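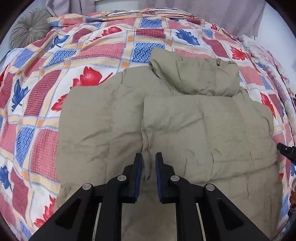
Doudoune matelassée kaki beige sur le lit, capuche vers la tête de lit, vue depuis la pince tenue à la main.

Cahier d'atelier — projet Fondine, tâche « pliage de vêtements volumineux »
Novembre, reprise à 14 h 10

Objet de la séance : enregistrement de démonstrations manuelles de pliage sur lit, avec deux pinces portatives, en vue de l'apprentissage de la politique bimanuelle. Les consignes de la version précédente du protocole Londosano restent applicables, sauf pour les points notés plus bas.

État initial retenu : vêtement étalé au milieu du lit, capuche non rabattue. Le couvre-lit à motifs de feuilles rouges et bleues est conservé. Il avait été proposé de le remplacer par un drap uni ; la proposition n'est pas retenue, le jeu comptant déjà trop de fonds neutres. Le coussin rond et la seconde couverture, côté droit, restent également en place.

Déroulement de la démonstration :
1. Maintien de deux secondes au-dessus du vêtement, pinces ouvertes.
2. Rabat de la capuche vers le corps de la veste.
3. Rabat du côté gauche, puis du côté droit, vers la couture ou le pli central.
4. Pli final du bas vers le haut, relâchement, retrait des deux pinces.

Observations. Le matelassage se comprime sous les doigts et reprend son volume au relâchement. Une prise sur une seule épaisseur glisse lorsque la fermeture est trop lente ; une prise sur un boudin entier tient correctement. La consigne devient donc : saisir perpendiculairement aux lignes de couture, fermer franchement, attendre l'arrêt complet avant de soulever. Les mousses bleu foncé des doigts sont à contrôler au début de chaque série.

Le rabat de la capuche demeure l'étape la plus irrégulière. Deux opérateurs procèdent différemment — l'un à une main, l'autre à deux — et les trajectoires ne se superposent pas. Jusqu'à nouvel ordre, seule la variante à deux mains est versée au jeu principal. L'autre est rangée à part, étiquette « capuche_1m ».

Volumes : objectif de 2 000 démonstrations pour l'ensemble des vestes, dont 800 pour les modèles à capuche. Le lot de validation comprendra jusqu'à 300 séquences, à prélever avant tout entraînement.

Synchronisation : décalage constaté entre les flux gauche et droit après une longue pause. Relancer l'outil Plerkix à chaque reprise et refaire le clap d'ouverture des pinces. Les séquences antérieures à 14 h 10 sont à vérifier une par une.

À faire : mettre à jour la fiche de consigne ; reprendre la capuche avec une ouverture de pince réduite ; demander l'accès en écriture au dossier partagé.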